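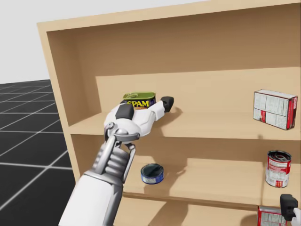

Budgeting for a first robot goes a lot better if you start with a shelf. I mean that literally! Before you open a single quote, pick the one shelf, bin or counter where the robot will work and plan everything outward from there. Our pilot at Mirkley was shelf stocking for a small grocery counter, so we built the job in simulation first: two compartments, a handful of cans and boxes, and a two-armed robot with a jointed hand. Holding a can of SPAM over the upper shelf looks like the easiest job in the world. Then you notice how much the wrist takes up in front of the shelf below, and how different a squarish can is from a short flat one or a tall soup can, and you start writing a much better shopping list.

I'm Anju Dubey, and I plan equipment for Mirkley's stockroom projects. I've now been through this process twice, once badly and once pretty well, and I love it more than a person should love spreadsheets. What follows is the order I'd do it in.

What you need before you start

A tape measure
A kitchen scale
A spreadsheet with at least four tabs (Items, Space, Costs, Questions)
Someone who does the job by hand today
A free afternoon, preferably with the phone off

Step 1. Make the item list

Go to the shelf and write down what lives on it. Our list came to 127 products, which felt alarming until we sorted it by shape. Brand and flavor don't matter at this stage. A soup can is a soup can. We ended up with these groups:

Tall round cans
Short flat cans
Rectangular cans
Upright boxes
Bags and pouches
Everything else (ours was mostly odd-shaped bottles)

Weigh the heaviest item in each group and measure the widest and the thinnest. The thin ones are sneaky. A hand that holds a fat box beautifully may have trouble closing on a slim packet, and you want to find that out on paper.

Now mark the groups you could live without in the first year. We crossed out bags and pouches on day one, and it made the whole budget calmer. Floarea Furtună, who runs the stockroom, objected to that at first (bags are her least favorite thing to stock) but agreed we could put them in a later phase.

Step 2. Measure the space the arm needs

Everybody measures the shelf. Fewer people measure the air in front of it, and that's where the money goes! For each compartment, write down:

Clear height from the shelf board to whatever is above it
Depth from the front edge to the back panel
Width between the side panels
Free floor in front, with people walking past
Height of the lowest and highest boards from the floor

Clear height is the number that will come back to haunt you. The hand has to fit in along with the item it's holding, plus the knuckles and whatever part of the wrist follows it in. Vendors will happily give you the reach of an arm, but ask them separately how tall the hand is while it's gripping something. On our first try I didn't ask, and we priced an arm that could reach the back of every shelf and fit comfortably into only half of them.

If your shelves are adjustable, note the spacing options too. Moving a board up one notch is free. A slimmer wrist is not.

Step 3. Decide between a hand and a simpler gripper

This is the fun argument. A hand with fingers can wrap around different shapes, and it looks fantastic. It also has more joints, and joints mean parts, setup time and spare fingertips. A two-finger gripper or a suction cup does fewer things and is usually a simpler thing to own.

Go back to your groups from Step 1 and try to cover each one with the simplest tool you can. If one simple tool covers everything you need in year one, price that first. If you find yourself planning three tools and a way to swap them, a multi-finger hand starts to look more sensible. Put both versions in the spreadsheet, side by side, and resist picking a favorite until Step 6. (I failed at this. I had a favorite by lunchtime.)

Ask the same question about the number of arms. Two arms let you hold a box with one and work with the other, but they also take more room and need more planning so they stay out of each other's way. Write down every task that truly needs both. If the list is short, get a one-arm quote as well.

Step 4. Run it in simulation

You don't need a huge setup for this. Draw the shelf to your real dimensions, drop in one item from each shape group, and ask the vendor or integrator for a model of the robot you're considering. Some will do the whole thing for you as part of the quoting process, so it's worth asking.

We gave ourselves a target of 100 tries per shape group, with the item placed a little differently each time. Keep a plain log with three columns: what was picked, where it was supposed to go, and what went wrong. Don't bother with a pretty dashboard.

Things to look for while you watch:

Does the hand bump neighbors on the way in?
Can it let go without knocking the item over?
Does the wrist or forearm touch the front edge of the board?
Does the lower shelf get blocked while the upper one is being filled?
What happens at the far ends of the shelf?

A word of caution from Venkatesh Lobo, our controls person, who reads all my plans with a red pen: simulated cans don't have dents, sticky labels or torn shrink wrap. Use simulation to throw out bad options early. Keep a line in the budget for physical testing, whatever the screen tells you.

Step 5. Build the full cost sheet

The robot itself is one row. I like to put it in the middle of the sheet so my eye doesn't stop there. Our rows were:

Arm or arms
Hands or grippers
Spare fingertips and pads
Cameras and lighting
Base, stand or cart
Safety equipment and a safety review
Electrical work
Software licenses, by year
Integration hours
Training hours for staff
Physical testing before sign-off
Shipping and insurance
Service contract, by year
Shelf changes
Contingency

For each row, fill in a low figure, a high figure and the name of whoever gave you the number. That last column is wonderful. When a cost jumps three weeks later, you know exactly who to call.

For contingency we used 20 percent of everything above it. It got spent, mostly on lighting and on an extra round of fingertip pads. Pads wear, and the kind you choose first may not be the kind you keep, so order a few types.

Training deserves a real number too. We had allowed a single morning, and Floarea's team wanted more time with the stop button, restarts and clearing a dropped item. They were right to ask. We moved money over from the display screen I'd been dreaming of.

Step 6. Ask for quotes the same way every time

Send every vendor the same packet: the item groups, the space measurements, two photos of the real shelf and a one-page description of the job. We sent ours to Canider and Nernex, and a local integrator, Varghese, quoted on the installation alone. With identical packets, the answers lined up row by row and comparing them took one Thursday instead of a month.

Questions I'd put in every packet:

What is the hand's height and width while holding our largest item?
What payload is left once the hand is mounted?
Which parts wear out first, and what do they cost?
Who do we call at 6 a.m.?
Can we send you a crate of our items to test?
What does the software cost in year three?
What would you leave out if the budget were smaller?

I adore that last one. You learn so much about a vendor from the answer.

Step 7. Stage the spending

Split the plan into phases with a stop after each. Ours went like this:

Phase one: simulation and sample testing. Small money, big answers.
Phase two: one shelf unit, rectangular and round cans only, after closing time.
Phase three: boxes, then the second unit.
Phase four: bags and pouches, if Floarea gets her way.

Write down what has to be true before you move on. For phase two we asked for 700 placements in the stockroom with the team running the robot themselves and the integrator out of the building. Choose your own number, but choose it before the equipment arrives, while everyone is still feeling reasonable.

A few notes on timing

Quotes expire, so put the expiry date next to each price. Hands and cameras may ship separately from the arm, and an arm without a hand is a very expensive coat rack. Book the electrician early. If your budget year closes in August like ours does, work backward from there and have the packet ready by spring.

Keep your item list current as you go, too. Mwajuma Kimaro in purchasing now sends me a note whenever a product changes its packaging, and I go measure it and update the Items tab the same day.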